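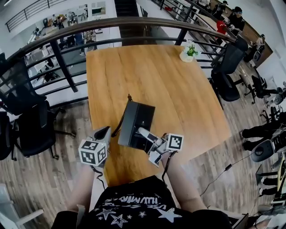
Black t-shirt, white stars, wooden table.

Grevunik > Clothes and Other Clutter > The T-Shirt Problem

March, by the owner of this blog and of too many shirts

I own 47 t-shirts. I know this because the shelf in my closet came down in the middle of the night, and when you are sitting on the floor at 2 a.m. in a pile of cotton you may as well do the math. I wear maybe eight of them. The rest are apparently living with me for the company.

I should explain how this happens to a person, in case you are young and still have closet space. I have bought very few t-shirts in my life. I could probably list them. There was a green one I bought on vacation when the airline sent my bag to a different vacation, and a pack of plain white ones I bought during a period when I thought I might become the kind of man who wears plain white ones. (I spilled soup. The period ended.) Everything else arrived by itself. T-shirts are what you are given in place of money, or thanks, or a sandwich. You open a checking account, you get a t-shirt. You give blood, you get a t-shirt and a cookie, and the cookie is the better made of the two.

My oldest one is from Hiseser, which was my first real job and which sold software to people who sold flooring. They gave us shirts when we were hired, shirts when the new version came out, and shirts again when the new version was taken back. The last shirt they ever printed said THE BEST IS STILL AHEAD across the shoulders, and it was handed out at the meeting where they told us the office was closing. I still have it. It's a very good shirt, thick, with a collar that has never once gone wavy, and I have painted two apartments in it. Every cent that should have gone into severance is in that collar.

Then there is the running section. I ran one race in my life, a 10K in a river town called Wei, and I came away with a shirt in a shade of yellow that I believe is otherwise used on forklifts. My bib number was 1123. I came in somewhere behind that. The shirt is made of the slippery fabric that is supposed to pull sweat away from your body, and it does, and then it keeps it forever. You can wash it with vinegar, you can wash it with baking soda, you can leave it on a line in the sun for the whole of August. Put it on and walk up one flight of stairs and there it is, the 10K, all of it.

I can't throw it out, though. I ran six miles for that shirt! If it goes, I have only my word for it, and I know what my word is worth on the subject of exercise.

So that's the first category, the shirts that are evidence. The second is the shirts that belong to a joke. You will have some of these. A bunch of you went to a lake, and somebody's canoe did something, and somebody else had the thing the canoe did printed on shirts for everybody, and for one summer it was the funniest garment in the state. Now it's fifteen years later and you are at the grocery store in a shirt that says ASK ME ABOUT THE PADDLE, and a nice older woman in front of the yogurt does. I tried to tell it. I got as far as explaining who had been sitting in the front and could see her wishing she had gone with the cottage cheese.

The third category is shirts I'm saving. For what, I couldn't say. I have a shirt I've never worn because it's too good to wear, and it is a t-shirt. It came from a concert, it cost more than the concert, and it has been folded in the same four creases for so long that I think the creases are now holding it together. Some part of me believes there will be an occasion. An invitation will come in the mail, heavy paper, and at the bottom it will say "dress: the good t-shirt," and I'll be the only one ready.

I did what people do, which is read about it. There is a huge amount of advice out there on getting rid of clothes, most of it written by people with nice window light. One method has you turn all your hangers backward and see which ones you've turned around after a year. I don't hang my t-shirts. Another has you hold each one and ask how it makes you feel, and I gave that an honest try with a gray one from a Nernari credit union branch opening. It made me feel like I should check my balance. A third tells you to put everything you're unsure about in a box, tape it up, write the date on it, and if you haven't opened it in six months, give it away unopened. I did this in the last apartment. I moved the box here. I opened it the other night to see whether it would hold the shelf up.

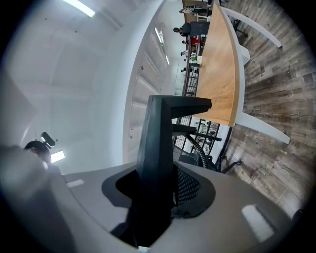 The quilt comes up a lot too. If you tell anybody at all that you have too many t-shirts, within a minute and a half they will say you should have them made into a quilt. They've never done it themselves. They have a cousin who did. I looked into the quilt, and what it involves is cutting the front out of every shirt you love, ironing something sticky to the back of it, sewing all the squares together with enough batting to stuff a mattress, and then sleeping under a blanket that says THE BEST IS STILL AHEAD right about at the level of your chin. Or you can send the shirts off to have it done, at a price that would let you buy a decent quilt and a decent dinner to get gravy on it.

What I wanted was a rule. I like a rule, I've lived under stupider ones than this and been perfectly happy. My first rule was one in, one out, which sounds airtight until you're at a street fair holding a free shirt from a gutter cleaning company and trying to decide which part of your past it's going to replace. I stood there a long time. The gutter man thought I had questions about gutters, and to be polite I asked some, and he's coming out to look at mine in the spring.

My second rule was holes. If it has a hole, it goes. This one seemed cruel but fair, and I went through the pile by flashlight, and I learned that I have a whole private scale for holes. A hole at the hem is nothing, it's weather. A hole in the armpit is ventilation. Those tiny ones that show up at the front, right where your belt buckle hits the counter, I had somehow filed under pattern. By the end I had decided that the only hole that counts is one you could get your head through by mistake, and I found one like that, in a navy shirt from a chili cook-off, and I put it in the bag. Then I took it out again and made it a rag. It's a good rag. So the pile of shirts did go down by one and the pile of rags went up by one, and I don't want to talk about the pile of rags.

I've noticed that other people's t-shirts don't bother me at all. I read them like cereal boxes. On the bus last week I sat across from a man whose shirt said only REGIONAL FINALIST, with nothing about the region or the final, and I thought about him for the rest of the day. A kid got on with the name of a band that broke up before either of his parents could have driven to see them. There was a woman in one from a family reunion, with the whole family tree printed on the back in letters the size of ants, and I followed her branch down as far as the great-aunts before she got off. I'd have been sorry if any of them had been sensible and worn a sweater.

That's probably where my trouble comes from. I would never tell the regional finalist to clean out his closet. I'd want to know what he had in there.

Anyway, the shelf. I put it back up with longer screws and those plastic anchors that you're meant to use in the first place, and I got the shirts down to three stacks: the ones I wear, the ones I'm not discussing, and the ones that go to the thrift store. The last stack had eleven shirts in it as of this weekend, including the credit union, the gutters, and one in a child's size medium that I can't account for in any way. I got them as far as the trunk of the car. I'm told this counts as progress, and the trunk is bigger than the closet was, so there's no hurry on it.

The yellow one isn't in there. I checked at a red light, by smell.

If anyone reading this went to the lake and still has theirs, what size did you get? Mine has always been tight through the shoulders and I've started to think we switched.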